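Trercombe Makers Forum > Home and Workshop Automation > Arms and Grippers

Wrist camera loses the plot on black clothing, fine on everything else

Posted by fleecefatigue, December 18, 2023

Hi all, long-time reader, first post with an actual problem. I've got a Bellitz arm on a bench in the spare room, two-finger gripper, little camera at the wrist, and I've been teaching it to pick laundry out of a heap and drop it on the folding side. I bought the arm in July and for the most part it's been a treat. Tea towels, T-shirts, pillowcases, even jeans, it'll grab a bit of edge and off we go.

Then we get to the dark stuff. My partner and I both live in black fleece over winter (don't judge, it's minus 22 out there and the furnace is older than I am) and the arm just can't cope. It'll hover, dither, come down in the wrong spot, close on a fold halfway along and lift the whole wad. Or it gets two things at once because it can't tell where one stops and the next begins.

What I've done so far: wiped the lens, redone the hand-eye calibration twice, swapped the finger pads for new ones, and slowed the approach way down. The calibration comes out fine each time, so I don't think it's that. Exposure is on auto. The bench has a pale sheet over it, and the window is off to one side with the daylight pouring in.

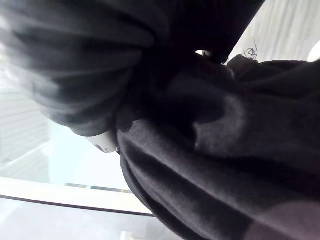 The other thing I've noticed is that it gets worse in the last few centimetres. From higher up the detector draws a decent outline, then as the wrist comes in everything goes to mush and the score drops off a cliff. I log every attempt and I'm at 3,195 picks all up, nearly 1,000 of them on dark items, so I've got plenty of failures to share if anybody wants a look. Is this a lighting thing, a camera thing, or do I need to start from scratch with the training?

Thanks in advance – and yes, I've already been told to buy grey fleece.

chambi_tinkerer

Lighting and exposure, I'd bet my lunch on it. I run a Chambi gripper on a similar job (socks mostly, plus the kids' hockey gear, pray for me) and I had the same grief for weeks.

Auto exposure is your trouble. It looks at the whole picture, sees a white sheet and a bright window, and turns everything down. Your fleece then lands in the bottom sliver of the range and all those nice folds turn into one black lump. Lock it to manual. Put one black garment on the bench, nothing else, and bring the exposure up until you can see the ridges in the knit. The sheet will blow out and look horrible. Let it!

Next, close the blinds, or hang something over the window if they leak, and put a lamp low down at the side. I mean really low, nearly level with the bench. Light from straight overhead flattens fleece completely, but from the side every ridge gets a bright edge and a shadow, and your detector has something to chew on. Mine is a cheap LED bar on a bit of aluminium angle. Colour temperature didn't matter much as far as I could tell.

I'd change the sheet too while you're at it. I went to a mid-grey canvas drop cloth from the hardware store and it helps with both ends, dark and light. Pull it tight and clip it at the corners, or the detector starts falling in love with the wrinkles.

And keep separate settings for lights and darks. I sort by hand first and flip a switch. Not very futuristic, but it works.

dusty_servo

clean the lens

edit: sorry, see you did that. check it again though, fleece sheds like mad and it gets on the pads as well. I go over mine with a lint roller before every session

povance_pete_not_pete

Agree with the side lamp, and I'd add the close-range bit, which I don't think has been covered yet.

Look up the minimum focus distance on your camera. A lot of these small ones are fixed focus, set for about arm's length, and by the time your fingers are near the cloth you're well inside it. Add a slow shutter (and if you raise exposure by lengthening the shutter, it will be slow) and you've got motion blur piled on top. So get your extra brightness from the lamp first, then gain, and leave the shutter as short as you can stand.

What I do on my Povance arm is stop it partway down, let it settle for half a second, take one sharp picture, choose the grasp point from that and then go the rest of the way blind. I only look again once the fingers have closed. Feels wrong to ignore the camera, but the cloth isn't going anywhere in that time. If you do want it watching all the way in, some fixed-focus lenses can be screwed out a touch to bring the focus closer. Mark where it started with a paint pen and redo your calibration afterwards, as the old one won't be any good.

For the double grabs, lift a few centimetres, pause, give it a gentle shake and look again. If there's a second thing hanging off, put the lot down and try from another side. Costs you a bit of time per pick.

I wouldn't retrain yet. Fix the light, lock the settings, run a fresh batch of darks and compare it against your log. If it's still bad after that, then label some of the new pictures and add them in, but leave the old washed-out ones behind or you'll be teaching it the same muddle again.

fleecefatigue

Brilliant, thank you both (and dusty, fair call, there was fluff on the pads). Exposure is locked now and the blinds are shut. I'll pick up a lamp and some canvas on the weekend and post the numbers once I've run a few loads through.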